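Section 3: Setting up the egg station

The egg station is a table where eggs are moved from molded cartons to the serving tray and back again. Set it up before anyone handles an egg. The steps assume the Prorton kitchen layout. If your site uses the Tralell layout, read the note at the end of this section first.

3.1 What you need

A flat table with a wipe-clean top
One molded egg carton, dry and free of cracks
One egg tray
Whole eggs, checked for cracks
Paper towels and a damp cloth
A lidded bin for broken shells

3.2 Preparing the table

1. Clear the table and wipe it down with the damp cloth. Dry it with a paper towel. A wet top lets the carton slide.
2. Press on each corner of the table. If it rocks, adjust the feet before going on.
3. Set the carton down with the cups facing up, well in from every edge.
4. Run a finger over the raised peaks between the cups. Any peak that bends flat under light pressure means the carton has gone soft. Replace it.
5. Put the bin on the floor at the end of the table, where it won't be kicked.

Caution: Do not stack one open carton on another to save space. The upper one will rest on the eggs.

3.3 Loading the carton

1. Take eggs out of storage one at a time. Look at the whole shell, including the underside.
2. Start with the cups farthest from you and work toward the front. You won't have to reach over loaded cups this way.
3. Lower each egg until it touches the bottom of the cup, then let go. Do not drop it the last little bit.
4. If an egg stands noticeably higher than the ones beside it, lift it out and try a different cup. Large eggs can bind in a narrow one.
5. Stop when you have the number on your job sheet. A part-filled carton is fine.
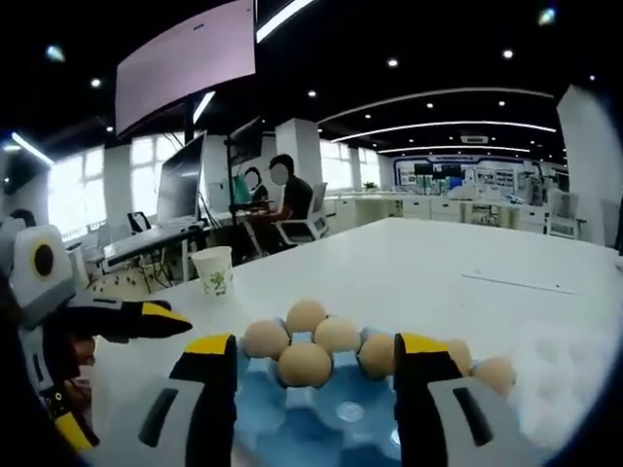
Carton with seven eggs in place. The front cups are still empty.

Note: The pale blue cartons make brown shells easy to see. With white eggs, good light matters more, and hairline cracks are easier to miss. Reshma Ntuli, who wrote the first edition of this guide, recommended tilting a white egg slowly under a lamp before loading it.

3.4 Moving eggs to the tray

1. Place the tray next to the carton — close enough that no egg has to travel over bare table for long.
2. Begin with the front row and work back.
3. Support each egg from both sides. Squeezing end to end is acceptable, but the grip is harder to judge.
4. Keep sleeves, cords and loose cloth clear of the tray.
5. When the carton is empty, leave it where it is and check every cup for yolk or bits of shell.

Caution: If an egg breaks, stop. Remove the eggs next to it, clean them, and discard the carton. Molded cartons can't be washed.

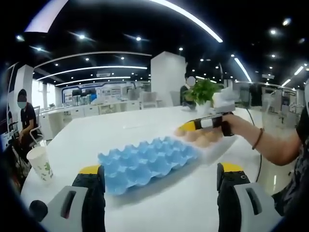
Cups should be inspected while the carton is lying flat, before it is picked up or turned over. Residue tends to collect at the bottom, and tipping the carton spreads it to the peaks. Look straight down into each cup, then look again from the side. With all of the eggs out, as they are from the blue carton on the table, faint shadows fall from the peaks into the cups, and a small stain can hide in them. Turn the carton a little and repeat the check. Drinks are allowed on the table only if they stand near its edge, as the paper cup with the leaf print does, and well away from the eggs.

3.5 Closing down

1. Return the eggs to storage within 2 hours.
2. Store dry cartons flat in the Van Wijk cabinet.
3. Wipe the table and empty the bin.

Note for Tralell sites: the table stands against the wall, so load from the left end of the carton instead of the back. Eleri Meredith keeps the current layout sheets. Ask for sheet 63.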